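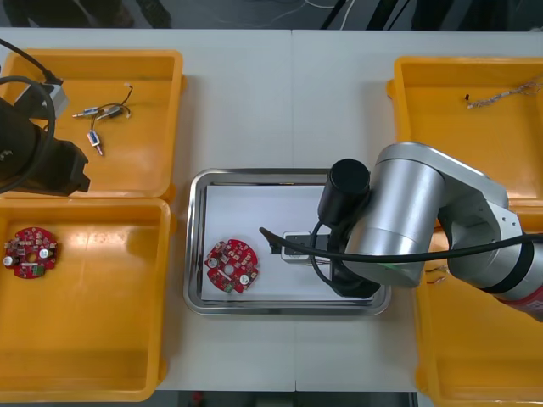

White worktable with bins and a steel tray, Hakwood.

Hakwood Units – Occupiers' Meeting
Minutes of the meeting held 2025-09-07 in the upstairs kitchen, Martens end

Apologies were received from Units 4 and 9.

1. Minutes of the last meeting
Accepted with one change. Under item 5, "front gate" should read "side gate".

2. Matters arising
The broken light over the bike rack has been replaced. The letter to the council about the overgrown verge has gone off and no answer has come back. To be chased before the next meeting.

3. Driveway and loading
Deliveries to the Martens end are still blocking the driveway in the mornings. Arkex has been told that trucks may stop for unloading only and must not be left there with the driver away. It was agreed to repaint the yellow line as far as the electricity box. Paint is in the storeroom. Visitors should be sent to the gravel area, where there is plenty of room even on busy days.

4. Stormwater
The drain behind Unit 6 backed up again in the last heavy rain and water came in under the roller door. Clareck has looked at it and quoted $944 to clear the line and put a new grate on the pit. A second quote was asked for but never arrived. There was some discussion of whether the landlord should pay. The lease says the occupiers look after the drains inside the fence, and the pit is inside the fence by a metre or so.
Agreed to accept the Clareck quote, with $300 to come from the maintenance fund and the balance split evenly among the units.
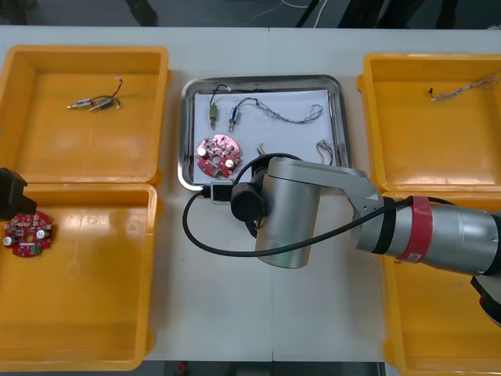 One occupier asked why units at the top of the slope should pay the same as those at the bottom, as no water has ever reached them. The chair said the fund has always worked on an even split – the roof repair in January was done that way, and that mostly helped the top units. The objection was noted. Carried, 3 against.

5. Kitchen
Food is being left in the fridge past its date. Anything without a unit number on it will be thrown out on the last working day of the month. The dishwasher is to be run only when full. A new kettle has been bought and the receipt is on the noticeboard.

6. Keys
There are 2 side gate keys not accounted for. All units to check their key hooks and report back by email. The lock will be changed if they do not turn up.

7. Other business
Recycling pick-up moves to fortnightly. Cardboard must be flattened, including the large cartons.
Request to keep a dog on site during working hours held over to the next meeting.

Next meeting: date to be emailed. Same room.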